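Updated 5/18/24

# How to start a lifebook with your foster child

A lifebook is a child's own story, in their own hands, and I love making them! Ours started with a cheap binder and 2 pens, so please don't wait until you have fancy supplies.

## 1. Gather the bits

Ask the caseworker, past foster families and teachers for anything they can share: school photos, drawings, ticket stubs, the name of a favorite teddy. Make copies before you glue a thing.

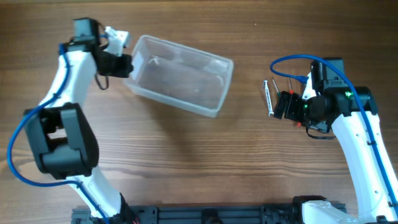 Keepsakes come in all shapes, and plenty of them won't lie flat in a binder (hello, baby shoes). Find them a home you can see into. A clear plastic container like the one on the table does the job nicely, and your child can spot a treasure without digging.

## 2. Pick a spot and a time

We do one page at a sitting, right after a snack. Let the child choose the page. Some kids want to start with today and work backward, and that's great!
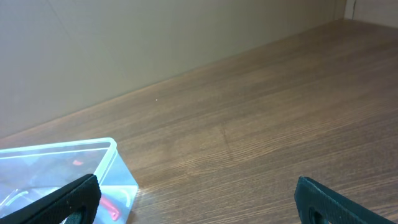 *Wood-grain tabletop by a plain beige wall.*

## 3. Write it simply

Use short, true sentences. "You lived with Grandma until September" is plenty for a 7-year-old. Check hard facts with the caseworker first, and leave a blank space if you don't know something.

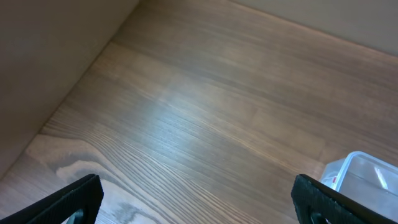

Blank spaces can be filled in later, sometimes by the child, and those end up being my favorite pages. The Kandevetti parents' group has free page templates if you'd like a head start. Print a few extra of "Things I'm good at," you'll need them!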